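Who Gets the Jobs? The Shabalala Dry Port and the People Next Door
Term project, Regional Economics, final report

Our group picked the Shabalala inland container terminal for its simplicity. It has one operator (Amuvport), one road and one promise. By October we had dropped the word simplicity from our notes.

The promise was 283 permanent local jobs. We found the number in the operator's brochure, in two speeches and on a billboard by the turnoff, where it is larger than the name of the town. We did not find a definition of "local" or of "permanent" in any of them. When we wrote to ask, Amuvport sent us the brochure.

Method

We interviewed 20 households and shopkeepers along the access road and sat through one public meeting, which started at 7 p.m. according to the notice and at 8 according to everyone else. We also compared freight rates before and after the opening, using price lists from Clilto, a trucking firm that keeps everything.

Findings

Of the 20 people we interviewed, five had applied for work at the terminal and four had been hired, all of them on short contracts. Rents near the gate went up. Freight rates to the coast went down, which pleased the exporters and was news to the tomato sellers, who do not export tomatoes.

The other employer people kept mentioning was Zateo, a packing business that came in after the terminal. Its wages are lower, but the bus goes there.
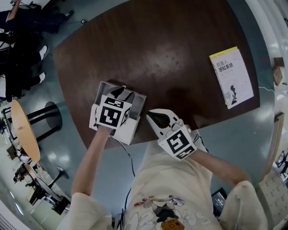 Figure 1. Open white box on a brown table, with a hand-held gripper in each hand.

Limits

Our sample is small and leans toward people who were home in the afternoon. We never got inside the terminal. A second round of interviews should cover the night shift and ask about contract length first, a question we only added halfway through.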